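Caderno da oficina – Flarnar, botas de montar
Janeiro, sexta-feira, começo às 8h20
Escreve: Fenna Verstraete (corrijam o meu português a lápis, por favor, não a caneta)

Hoje: terceira prova de moldagem do cano com a pele nova da Kļaviņa. Também a questão do painel elástico, que ficou aberta desde a semana passada. O Gonçalo está de manhã na máquina de costura e só depois do almoço comigo.

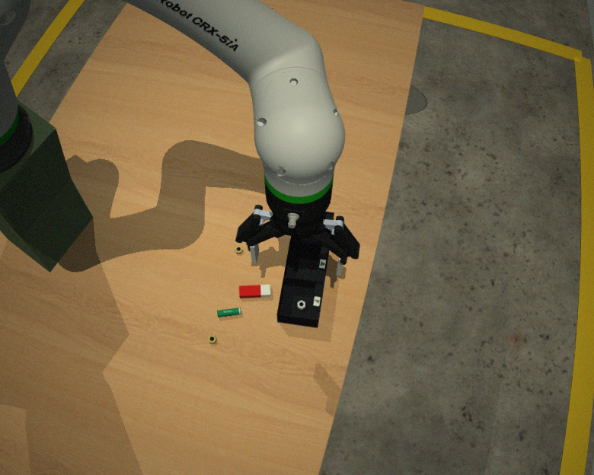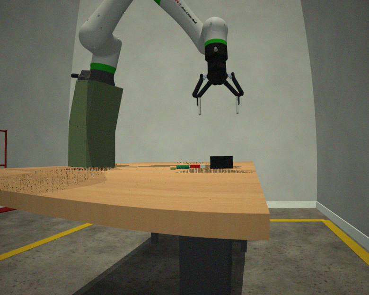
Braço robótico CRX, duas vistas em simulação, garra aberta.

Pele

A Kļaviņa mandou 3 meias peles de vitela, curtume vegetal, cor castanho escuro. Medi a espessura em vários pontos, no grupão e perto da barriga. No grupão é muito regular. Na barriga a pele fica mais mole e estica demais no sentido do comprimento, portanto não a uso para o cano, só para reforços interiores e para a pala do fecho. Marquei com giz branco a linha onde se deve parar de cortar. Quem cortar depois de mim: respeitar esta linha, mesmo se parece desperdício.

Uma das peles tem uma cicatriz comprida, provavelmente de arame. Está do lado da flor e vê-se bem quando se dobra. Com a outra pele por cima consegui colocar os moldes de maneira que a cicatriz cai na margem da costura de trás. Não gosto muito, mas para a prova serve. Para cliente não.

O cheiro é mais forte que na remessa anterior. Gonçalo diz que passa com dois dias de ar. Deixei as peles penduradas junto da janela norte, sem sol direto.

Moldes

Usei o molde de cano alto, tamanho 39, barriga da perna média. Cortei à mão com a faca curva, porque o cortante novo ainda não voltou do afiador. Cortar à mão com esta espessura cansa o pulso e na curva atrás do joelho tive de passar duas vezes. O bordo ficou com um pequeno degrau. Lixei com grão 240, depois osso, e já não se sente com o dedo.

Altura do cano na parte exterior: no desenho são 48 cm, depois de molhar e formar tenho 47,6. Na prova anterior perdemos mais. Penso que é a pele e também o facto de ter pregado menos esticado na forma. Guardar este valor, vamos precisar dele para a tabela.

Moldagem a húmido

Molhei por imersão em água morna até deixarem de sair bolhas. Depois descansou dentro de um pano durante 84 minutos. Devia ser uma hora certa, mas veio o senhor da Allidell com as amostras de fecho e eu esqueci-me do relógio. Aparentemente não fez mal, a pele estava até mais fácil de puxar no peito do pé.

Montagem na forma: comecei pelo peito do pé, depois o calcanhar, e por último subi pelo cano. Usei pregos finos de latão, os de ferro mancham de negro esta pele (ver a prova 1, ainda está na prateleira com a mancha, não deitar fora). Na dobra do tornozelo apareceram duas rugas do lado interior. A primeira saiu com o osso. A segunda, a mais baixa, só saiu a meio. Fica mesmo no sítio onde a perna roça no loro do estribo, por isso não é só questão de beleza.

Ideia para a próxima: desbastar mais nesta zona pelo lado do carnaz, talvez dois décimos, antes de molhar. Gonçalo prefere mudar o molde e tirar um bocadinho de ângulo. Fazemos as duas coisas em separado, senão não sabemos o que funcionou.

Painel elástico

Temos dois materiais para comparar: o elástico antigo, que usamos desde sempre, e o Jonance, que é mais fino e tem face imitando pele. Cosi uma tira de cada, mesma largura, mesma linha, mesmo ponto, em restos da pele.

Ensaio de abrir e fechar à mão, com a ferramenta de puxar: 200 ciclos em cada tira.

Elástico antigo: voltou ao comprimento inicial. Costura sem alteração. Um fio solto na ponta, mas este já lá estava antes de começar.

Jonance: ficou 2 mm mais comprido. A face fez umas linhas finas atravessadas, não são fendas, mas à luz rasante veem-se. Junto da costura os furos da agulha ficaram um pouco ovais.

Penso que a agulha era grossa demais para o Jonance. Usei a 110 de ponta cortante, como para a pele. Repetir com uma 90 de ponta redonda do lado do elástico, se a máquina aceitar. Se os furos continuam a abrir, eu voto no antigo, mesmo que a cor não case tão bem.

Fechos Allidell

Ficaram cá quatro amostras, duas de metal e duas de plástico de dente grosso. O de metal corre bem mas pesa, e o cursor bate na pele quando se caminha. Experimentei na bota da prova 2 e andei com ela no corredor – o barulho é pouco mas incomoda. O de plástico é silencioso. Falta saber como se porta com areia de picadeiro. O Gonçalo leva um para casa no fim de semana e monta com ele no domingo, se não chover.

Encomenda, se ficarmos com o plástico: o comprimento mínimo por cor é de 242 metros. É muito para nós. Perguntar se podem juntar o preto e o castanho na mesma encomenda.

Tarde, 15h40

Gonçalo aqui (G. Salgado). Vi a ruga do tornozelo. Concordo que está mal, mas a culpa é da forma, que tem o tornozelo mais seco que o molde. Enchi com uma tira de cortiça de 1,5 mm do lado interior e volto a ver na segunda. Fenna, a palavra é "vira" e não "virola", a que escreveste na página de trás. Quanto à linha, eu subia um número na costura de trás.

Outra vez Fenna. Obrigada, corrigido. Linha: de acordo, mas só na costura de trás, na gáspea fica como está.

Secagem

A bota fica na forma, na sala sem aquecimento, até terça de manhã. Não pôr junto do radiador! A prova 1 estalou na biqueira exatamente assim. Virar de lado uma vez por dia, quem passar.

Por fazer
– buscar o cortante ao afiador
– agulhas 90 ponta redonda, uma caixa
– pedir à Kļaviņa a espessura mais constante na barriga, ou preço só para o grupão
– segunda tira de Jonance, mesmo ensaio
– escrever à Allidell sobre as cores
– anotar a altura do cano depois de secar, na tabela ao lado dos 47,6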